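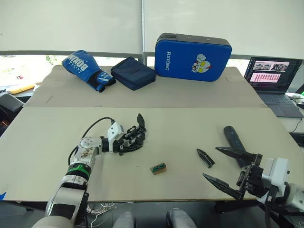 The two-arm bench at Mudix, with the hand on the left and the gripper on the right.

Mudix picks its next robot hand, and I got to watch the haggling

6 June 2021

I stopped by the Mudix workshop in Abu Hammour this week to ask how you go about spending a grown-up amount of money on robot fingers. Slowly, it seems! Fouad Nasrallah has been running the equipment plan there since March, and he let me look over his shoulder at the list (it's long, and a lot of it is crossed out).

The big question is whether the second arm should get a multi-fingered hand too, or stay with a parallel gripper. Fouad wants the hand. Zlatko Berisha, who signs the orders, wants to know what it costs to keep one going for a year. They've asked two suppliers for quotes, Clokholm and Brulteso, and only the Clokholm one has come back so far. It runs to 9 pages and most of that is spare parts – fingertips, cables, mounting plates, the stuff you forget about until you're out of it.

"I can get the hand approved. It's the drawer of spares I have to fight for," Fouad told me.

For now they're trying grasps on everyday things: a boxing glove, a zippered pouch, a kick pad, a Bosch GO screwdriver. I liked the screwdriver best. It's a shape most of us know by feel, and it was fun to see it standing up in those big black fingers.
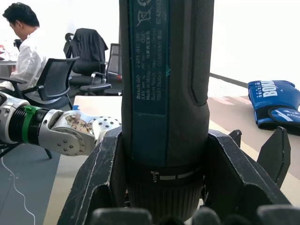 What happens next

Zlatko has set aside 1000 hours of bench time for the second half of the year, and he'd like the choice made before any of it gets used. The wish list stands at 137 line items, so plenty will have to wait – Fouad has already given up on new lab benches. The Brulteso quote is due this month, and I'll post an update when I hear who got the order.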